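Gamusar opens a lending library for people who rent

24/03/2021

For immediate release

Hi, I'm Kai-wen Hung, and I run Gamusar, a small home goods shop on Tam Street. I usually leave the announcements to the sign in our window, but this one won't fit on the sign! On the first of May we're opening the Vindico Library, a place where renters can borrow the things that make a small apartment nicer to live in, and bring them back when they move.

I've rented for most of my adult life and I've left a curtain or a shelf behind in nearly every place. They never fit the next one. When I asked our customers if they had the same trouble, 247 of them wrote back, some with very long stories about blinds. So I started putting aside stock, mostly curtains and sheers to begin with (I have a weakness for sheers, they do so much for a room that faces a brick wall).
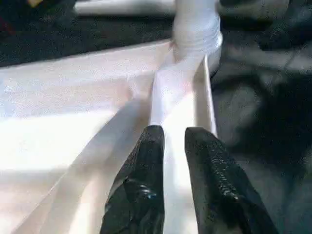 White fabric, slightly see-through.

We'll open with more than 100 items on the shelves. There are curtains in all the common lengths, clothes rails, folding tables, lamps, drawer organizers and a very heavy ironing press that I'd love somebody to take home for a while. Membership is $20 a year and you can have two items out at a time, for as long as six months. If you need longer, call us and we'll probably say yes. 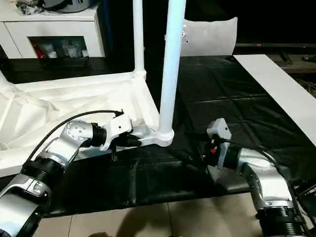 You don't have to live in the neighborhood to join. We do ask for a phone number and some proof that you rent, and a lease, a letter from your landlord or a recent rent receipt will all do. Students in shared houses can join as one household and split the fee however they like.

The name comes from the old Vindico dry cleaner next door, which closed before I moved in. We've taken over the space and kept the counter, the bell and the wonderful green floor. The Rirkard Fund gave us a small grant for the shelving, and I'm so grateful to them, as I'd been planning to do it all with milk crates.
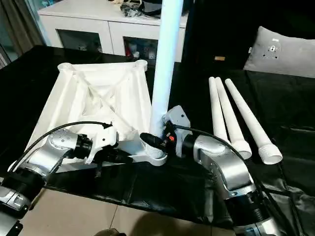
Opening day

Doors open at 10 in the morning and we'll be there until 6. There will be coffee, plus a mending table where you can get a curtain hem taken up while you look around. If you have household things in good shape that you'd like to pass on, bring them along. We can't take mattresses or anything with a gas connection, sorry! 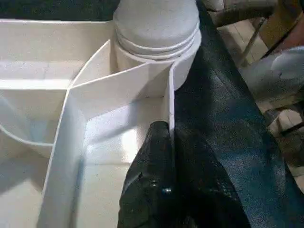
White dividers and a ridged white cylinder.

Press contact

Reporters are welcome to come by before we open, and I'm happy to talk about renting for as long as you can stand it. Ask for Kai-wen at the Gamusar counter on Tam Street.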